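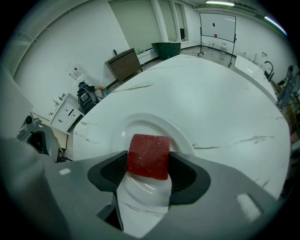
Sugared gummy cubes at home

I've been making these every November for years and people always assume they're shop bought, which I take as a compliment. They're dead easy. The only hard bit is leaving them alone overnight.

You'll need a pack of powdered gelatine, 87 g of caster sugar plus a few spoonfuls for rolling, and a small jug of strong squash or strained berry juice. Raspberry gives the best red. My friend Youssra swears by blackcurrant and I've given up arguing with her.

Sprinkle the gelatine over half the cold juice and let it go spongy for 5 minutes. Warm the rest with the sugar in a pan until it's all melted, then take it off the heat and stir in the sponge. Don't let it boil! I did that once and ended up with something you could drink through a straw.

Skim the froth off the top with a spoon. It's fiddly but do bother – froth sets cloudy, and you want to be able to see the light come through a cube when you hold it up.

Pour into a lightly oiled square tin (mine's an old loaf tin from Skornville market, bit battered, still going) and pop it in the fridge until the next day.

To cut them, turn the slab out onto a board and use a long knife dipped in hot water and wiped between cuts. Press straight down, no sawing. I like mine chunky, proper cubes that'll stand up by themselves on a plate.

Now the sugar. Leave the cubes out on a rack for a few hours first so the outsides dry a bit, then roll them a few at a time and shake off the extra. You're after a faint sparkle, and if you go too heavy they weep and turn syrupy by teatime (ask me how I know). A plain white plate shows the colour off nicely, and the rim stops any runaways.

They keep for a week in a tin with baking paper between the layers. If they go sticky, just roll them again.

17 comments | 87 shares

Back to top | Contact Meenakshi Poduval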